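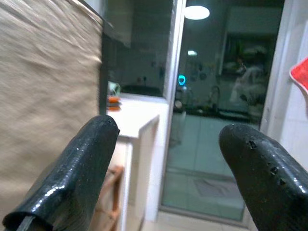

Black gripper fingers, close up, with a wide gap between the tips.

Kitchen > Cleaning > Cabinets and Handles

Getting Greasy Cabinet Doors Clean
July, by Siamak Naseri

Most kitchen cabinets get wiped where they look dirty, and the film builds up everywhere else. The worst of it is on the doors nearest the stove, along the top edge and behind the handles. Light-colored doors show it first as a yellow tint you may take for age.

Start with the mildest thing that works. Put a squirt of dish soap in a bowl of warm water, wring the cloth out well and wipe from the bottom of the door up. Dirty drips running down over a dry door leave streaks that are hard to get off later. Rinse with a second cloth and plain water, then dry.

If the film still feels sticky, mix one tablespoon of baking soda into two cups of warm water. Wipe it on, wait a minute and rinse. Don't use it as a dry scrub on a glossy finish. Scouring powder and the green side of a sponge will dull the shine for good.

Test any cleaner first on the inside of a door, low down near the hinge. I did not do this in our old place in Bundport and ended up with a pale patch the size of a saucer at eye level.
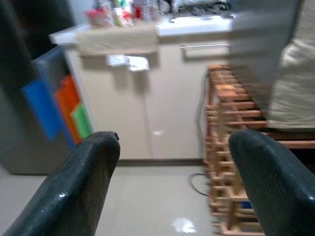 Handles need more time than the doors. Grease collects where the posts meet the wood or paint, and a cloth won't reach it. An old toothbrush will. For a really bad set, take them off – most are held by two screws from the inside – and soak them in warm soapy water for 20 minutes. Keep the screws in a cup. Dry the handles fully before they go back on and tighten by hand, not with a drill. Skip the soak for anything with a lacquered or antique finish.

The baseboard strip under the cabinets catches crumbs, mop water and whatever rolls off the counter. Vacuum it before you wipe it or you will just be making paste. A putty knife wrapped in a damp cloth gets into the joint at the floor.

Wooden doors that have been oiled are a different job. Use a barely damp cloth, no baking soda, and re-oil when the surface starts to look dry.

I do the doors by the stove every month and the rest twice a year. The full kitchen has 16 doors and takes me most of a morning, with the handles left on.

Contact | Copyright Skurkent Home Notes | Back to top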